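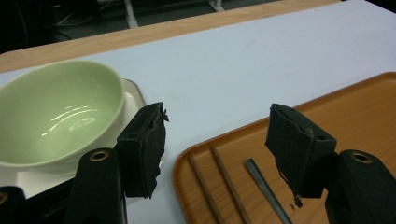
I spent most of last week convinced my grasp segmenter was bad at cutlery. The task is called Mushi, it's a table-clearing policy, and the perception half has to tell the planner where one graspable thing stops and the next begins. Bowls it loves. A pale green bowl sitting on a white plate comes out as two clean masks every time, shiny highlights and all. Then you get to the tray, with two light wooden chopsticks lying parallel and a thin grey utensil at much the same angle beside them, and it hands back one long confident blob labelled "utensil, 0.94". Ninety-four percent! I've been married with less certainty than that.

So I did what any sensible person does and blamed the model. I retrained it with heavier augmentation. I retrained it with lighter augmentation. I changed the loss, changed it back, and wrote a commit message that I've since had to amend for language.

Then Shagufta Farooqui asked what resolution the masks were at when they reached the planner. I said full resolution, obviously. She asked whether I'd checked. I went and made a coffee, then checked.

They were not at full resolution. Somewhere in the bridge node (mine, July last year, no tests) the mask gets shrunk so the message fits in a buffer I'd sized for a camera we no longer use. It then gets blown back up with bilinear interpolation and thresholded at 0.5. If you wanted to design a machine for gluing chopsticks together, that's pretty much the one you'd build. The gap between them is a handful of pixels going in and a rumour coming out.

The fix was 3 lines:

- send the instance IDs as a label image, uncompressed
- nearest neighbour if you really must resize
- throw an error when the shape doesn't match the camera info

I ran the whole held-out set through the old bridge and the new one. That's 2672 frames, and 167 of them had merged instances that the network itself had separated perfectly well. Every one of those had been sitting in my spreadsheet under "model failure". There's a column for it and everything, colour coded.

There's still a real problem left over. The gripper pads cover a fair bit of the view, and the covering on them is frayed, so the self-mask (a tidy polygon I drew when I was feeling optimistic) misses the ragged bits. The planner treats anything outside the polygon as the world. Stepan Polishchuk wants to learn the self-mask per frame. I want to dilate the polygon and go home. We've agreed to try mine first on the grounds that it takes an arvo, and his when mine eats the end of a chopstick.

Other things on the list:

- the planner times out at 900 ms and the log calls that "success (partial)". No idea who wrote that. Git has an idea.
- grasp angle on flat metal flips by 180 degrees between frames, which is harmless until the wrist tries to follow it
- crumbs. The segmenter labels them "object". Technically fair.

I've rolled the network back to the checkpoint from before all the retraining, as the fancy ones were slightly worse. The new bridge is on the main branch, with a test this time. Shagufta reviewed it and left one comment, a thumbs up, which I'm choosing to read as kind.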